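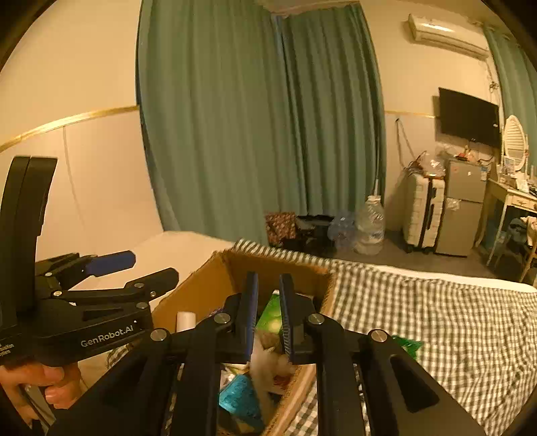

Moving season in Brinerdale: please read before July

Every summer many of our members change apartment in the same few weeks, and every summer the office receives the same questions. We put the answers together in one place this time.

Elevator. In the Montoya building you must reserve the elevator for moving. One reservation is two hours, and Friday afternoon is always the first to be full. The form is at the front desk. If you are late, please call, so the next family does not wait in the lobby with their sofa.

Boxes. The shelf in the bicycle room has used boxes again — take what you need and bring them back flat. We lent 174 boxes last summer and most of them came home. Heavy things go in small boxes, and bedding goes in the large ones. I packed all my books in one big box when I came to this country, and the bottom opened on the stairs.

Open boxes with small things from the bedroom or bathroom can travel in your own car. The movers from Starkar take only boxes that are closed with tape.

Deposit. The deposit for the hand truck is now 7 dollars. You get it back the same day if the hand truck is clean.

Things you do not want. The exchange table stays in the hall until the end of July. Clothes should be washed, and electric things should have their cable. Mattresses are not accepted, also not new ones. The city collects them by appointment.

Moving fund. Thanks to the spring bake sale, the fund has 2,107 dollars. A household can ask for up to 500 dollars for a truck or for the first days of storage. The request is one page and we answer it within a week — faster if your lease is ending.

The office is open until 6 p.m. during moving season.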